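Chapter 5
Choosing a Packaged Arm Kit

By the end of this chapter you should be able to read a kit quotation line by line, set up a bench trial for a packaged robot arm, and write a short review that a purchasing department can use. You will need the gripper tables from Chapter 2.

5.1 What a kit includes

Few small shops buy an arm, a gripper, a mount and a controller from four different sellers. They buy a kit. The seller has already matched the parts, written the drivers and decided where the cables go. The buyer pays more for this and gives up some choice.

The kit used throughout this chapter is the Gemell, sold by Devby. The quotation has these lines: arm and controller, two-finger gripper, perforated mounting plate, clamps, teaching software, and 2 days of setup help. The cart and the table are not on it. Students often miss this the first time they read the sheet. A kit quotation lists what the seller ships, and anything that holds the kit up off the floor may be left to the buyer.

The perforated plate deserves a closer look than it usually gets. Its holes let you bolt down fixtures and move them later. Clamps hold the plate to whatever is under it – a cart, a bench, a heavy desk – and the whole station can be taken apart without drilling. The cost of this is stiffness. A clamped plate on a light cart will shift a little when the arm moves fast, and the seller's accuracy figure was measured on a bolted base.

5.2 The bowl task

A bench trial needs a task that is simple to set up and easy to judge. We use one small object and one bowl. The gripper has to reach into the bowl, close on the object without striking the rim, and lift clear. The same setup run the other way is a placing task.

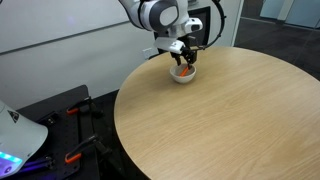
Why use a bowl when a flat table would be easier? A bowl limits the directions from which the fingers can come in, so errors in height and angle show up sooner than they would on an open surface.

Choose an object that is longer than it is wide. A ball looks the same to the gripper from every side, and a trial with a ball tells you little about wrist rotation. A long object resting against the rim has a high end and a low end, and the software has to choose where to grip. Pick a color that stands out against the bowl if the kit uses a camera to find its target.

Run the task 100 times. Reset the object by hand between runs and do not try to put it back exactly as it was. Record each run as a success, a drop, a miss or a stop. A stop is any run in which the controller halts on its own or a person halts it. Keep stops apart from misses, as the two point to different faults.

5.3 Placing the station

Reach figures on a data sheet are measured from the center of the base to the wrist. The gripper adds length, and the need to point it straight down takes some away. Before you clamp anything, move the arm by hand to the farthest point you plan to use and check that the fingers can still hang vertically there.

Height matters too. Devby's setup guide allows the mounting plate to sit lower than the work surface, provided the forearm clears the table edge in every taught position. Kobzar, which sells a competing kit, asks for the two surfaces to be level. Neither rule is wrong. They come from arms with different joint limits.

Check the cable last. It should have enough slack for the wrist to turn fully both ways, and it should not touch the table at the lowest position. 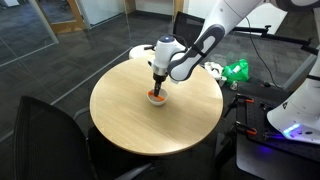
5.4 Reading the support terms

A kit is partly a service. Look for three items in the support terms: who answers the phone, how soon a failed part is replaced, and what happens to the software when the support period ends. The Gemell's teaching software, Gestance, keeps running after that date but receives no updates. Under some contracts the software stops.

Ask for the error code list before you buy. Gemell code 407 means that the gripper did not reach its commanded width, which can be a jammed finger or an object thicker than expected. If the list gives no cause and no remedy for a code, expect a support call each time it appears.

Also ask what the arm does after an error. Some kits hold position. Others raise the gripper to a safe height and wait there for the operator. For the bowl task the second behavior is easier to work with, as the operator can reach the bowl and reset the object.

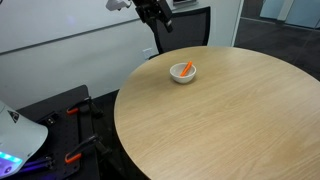

5.5 Terms used in this chapter

Payload: the greatest mass the arm may carry, with the gripper counted as part of it.

Reach: the distance from the center of the base to the wrist with the arm extended.

Taught position: a pose stored by the operator and repeated by the controller.

Stop: a run halted by the controller or by a person before the task is finished.

Section 5.6 works through a complete Gemell quotation. Have the blank review form from the back of the book beside you as you read it.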